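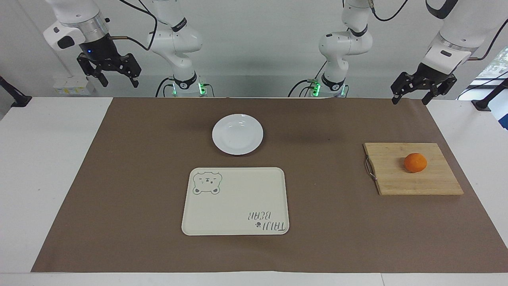
4 Oiling and Care of Wood and Bamboo Boards

This section covers the use of Lesik Board Oil and Gelthorpe Finishing Wax on solid wood and bamboo cutting boards. For knife handles, see Section 5. For bowls and turned items, see Section 6.

Do not use either product on boards with a varnish, lacquer, or other film finish. If you do not know how a board was finished, carry out the water test in 4.2 before opening the oil.

4.1 Items needed

Supplied in the kit:
Lesik Board Oil, 100 ml bottle
Gelthorpe Finishing Wax, tin
Application cloth
Sanding pad, fine

Not supplied:
Dish soap
Stiff nylon brush
Clean cotton rags, free of lint
Paper or an old sheet to cover the work surface
Two wood strips or a wire rack to hold the board off the table

The rack must be longer than the board is wide. Metal racks with bare, uncoated wire may leave gray marks on oak and should be covered with a rag.

4.2 Water test

1. Make sure the board is dry to the touch on both faces.
2. Place a few drops of water in the center of the board and a few more near one corner.
3. Wait 10 minutes.
4. Wipe off any water that is left and look at the spots.

If the wood under the drops has turned darker, the surface is open and will take oil. Go to 4.3.

If the drops are still standing and the wood has not changed color, the board either has enough oil already or carries a film finish. Scratch the underside lightly with a fingernail near an edge. A finish that flakes or lifts is a film finish, and the board cannot be treated with the products in this kit.

If one spot is dark and the other is not, the board is worn unevenly. Treat the whole board, both faces and all edges. Spot treatment leaves a visible ring.

4.3 Cleaning before oiling

1. Scrape off any stuck food with a plastic scraper. Do not use a knife blade.
2. Wash both faces and all edges with warm water and a small amount of dish soap. Work along the grain.
3. Rinse under running water. Do not leave the board standing in water.
4. Wipe dry with a towel.
5. Stand the board on a long edge, with air on both faces, and leave it overnight.

CAUTION: Never wash a board in a dishwasher before or after treatment. Heat and long wetting can open the glue lines. Damage of this kind is not covered by the Lesik guarantee.

Note: Boards with metal handles, hangers, or feet hold water where the metal meets the wood. Run the corner of a dry rag along the joint. If the handle is held on with screws and can be taken off, remove it before step 5 and put it back after the last coat has cured. Do not force screws that have seized.

4.4 Sanding

Sanding is needed only if the surface feels rough after drying, or if there are knife marks that hold dirt.

1. Set the board flat on the covered work surface.
2. Sand along the grain with the supplied pad, using light and even pressure.
3. Turn the board over and repeat.
4. Sand the edges last. Round off any sharp corner slightly.
5. Brush off the dust, then wipe with a rag that has been dampened and wrung out.
6. Let the board dry for one hour.

Deep cuts cannot be removed with the supplied pad. Use a coarser paper first (100 grit), then finish with the pad. Keep the sanding even over the whole face, or the board will rock on the counter.

On bamboo, do not sand across the strips. The fibers tear easily and the torn ends stay rough even after several coats.

4.5 Applying the oil

Work at normal room temperature, out of direct sun.

1. Cover the table. Tape the covering down at the corners so that it does not move under the board.
2. Shake the bottle and remove the cap. Break the seal with the point on the back of the cap.
3. Pour a small pool of oil onto the center of the board.
4. Spread it with the application cloth, first in circles and then along the grain, until the face is evenly wet.
5. Coat all four edges. End grain takes more oil than the faces. Keep adding oil until it stays wet.
6. Turn the board onto the rack and coat the other face.
7. Leave the board on the rack for 2 hours.
8. Wipe off all oil that has not soaked in, using a clean cotton rag. The surface should feel dry and should not leave a mark on paper.
9. Repeat steps 3 to 8 for the second coat.

New or very dry boards need a third coat. Boards that have been sanded with coarse paper should be treated as new.

CAUTION: Do not heat the oil. Keep the bottle away from open flame and from the stove top. Follow the disposal instructions on the label for used cloths.

CAUTION: Do not replace the supplied oil with olive, corn, or other cooking oil. These turn sticky and sour in the wood and can be removed only by sanding.

Note: Paper coverings with a colored print may transfer ink when wet with oil. Use plain paper. Mertens sells an uncoated roll in the widths listed in Section 8, but any plain paper of similar weight will do. 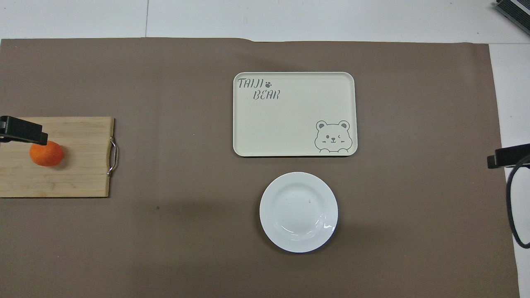
One reader of the earlier edition wrote that two coats were too many on bamboo — the second sat on top, stayed tacky for days, and had to be washed off with soap and hot water — and asked that the manual give a separate figure for it. The steps in 4.5 now apply to bamboo with the following changes:

Pour half the amount of oil used on wood.
Shorten the wait in step 7 to one hour.
Apply the second coat only if the water test still shows a dark spot.

If the board is already tacky, wipe it with a cloth and a little fresh oil, wait a few minutes, and wipe dry. Fresh oil softens the old layer. Washing is also effective but dries out the surface and usually means starting over at 4.3.

4.6 Applying the wax

Wax is optional. It slows the uptake of water and gives a smoother feel but has to be renewed more often than the oil.

1. Let the last coat of oil cure overnight.
2. Take up a small amount of wax on a dry rag.
3. Rub it into the surface in circles. The layer should be thin enough that the grain shows clearly through it.
4. Wait 10 minutes.
5. Buff along the grain with a clean rag until the rag slides freely.

If the wax is too hard to pick up, stand the closed tin in warm water. Do not put it in a microwave oven.

White streaks after buffing mean that too much wax was used. Buff again with more pressure, or warm the area with a hair dryer on its low setting and wipe.

4.7 First use

Leave the board for 9 hours after the last coat of oil or wax. Then rinse it in warm water, wipe it dry, and check both faces for loose fibers.

The first few times the board is washed, water will bead unevenly. This is normal. A faint smell of the oil may also remain for several days in boards of open-grained wood.

4.8 Regular care

After each use:
Wash by hand with warm water and dish soap, rinse, and wipe dry.
Stand the board on edge until fully dry. Do not lay it flat on a wet counter.

Once a month:
Repeat the water test on the face used most.
If the spot turns dark, apply one coat of oil as described in 4.5.
Check glue lines and end grain for cracks.

In winter, when rooms are heated, boards dry faster and may need oil more often. Do not store boards above a radiator or beside an oven.

Citrus juice and vinegar take oil out of the surface. Rinse the board soon after cutting lemons, limes, or oranges. Onion and garlic smells can be reduced by rubbing the board with coarse salt and a damp rag and rinsing well. Salt should not be left on overnight.

4.9 Faults

Board feels sticky
Too much oil left on the surface. Wipe as described under 4.5 for bamboo. If it is still sticky after two days, wash, dry, and repeat the water test.

Board is warped
One face has dried faster than the other. Lay the board with the hollow side down on a slightly damp towel overnight, then stand it on edge to dry. Oil both faces equally. A board that does not flatten after two attempts should be planed or replaced.

Dark spots that do not wash out
Usually iron or mildew. Sand lightly. If the spots go deep or smell musty, do not use the board for food.

Crack along a glue line
Do not fill the crack with wax. Cracks trap food and cannot be cleaned. The board may be reglued with a food-safe waterproof wood glue. Clamp it for the time given by the glue maker, and sand and oil as for a new board.

Oil has turned cloudy
The bottle has been stored cold. Stand it at room temperature until clear. If it stays cloudy, discard it.

4.10 Storage of the products

Keep the oil and wax closed, upright, and out of reach of children. Once opened, the oil should be used within the period printed on the base of the bottle. Refills are listed under the Lokutside part numbers in Section 8. The 100 ml bottle and the refill pouch contain the same oil and can be mixed.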